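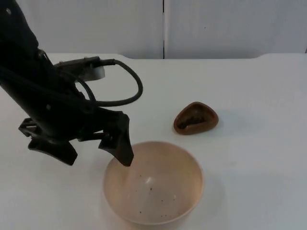 Rules for the bench: a talk with Dariusz Głowacki

I'd barely got my coat off when Dariusz Głowacki handed me a sheet of paper. He looks after safe working practice for the arm benches at Skirnovard, and everyone who comes in reads the sheet first (me too, and I was only there to ask questions!).

It's shorter than I expected. "We had a version with 70 rules," he told me. "People signed it and forgot it by lunch. So I threw most of them out."

I asked which ones he'd fight for. He didn't even stop to think. "Clear table. If the job is a bowl, you put out the bowl and whatever goes with it, and your coffee goes somewhere else."

Cables come next, and he gets pretty worked up about those. A cable needs enough slack for the wrist to turn, but a big loop can snag, so his crew moves the arm through its full reach at low speed before every new task. They write it down, too. In September they logged 352 of those checks, and he's read every one of them.

What about speed? "Slow until you're bored," he said, "and then one step up." New operators start at 150 millimeters per second with a hand near the stop button, and Dariusz decides when they can go faster.

We got onto grippers after that, and I wondered if open fingers were less of a worry than closed ones. He shook his head. "Open fingers can still close on yours. Stop the arm first, then reach in."

He's rewriting the section on cleaning up crumbs and spills now, and he wants the Ashby site to try it before anyone signs.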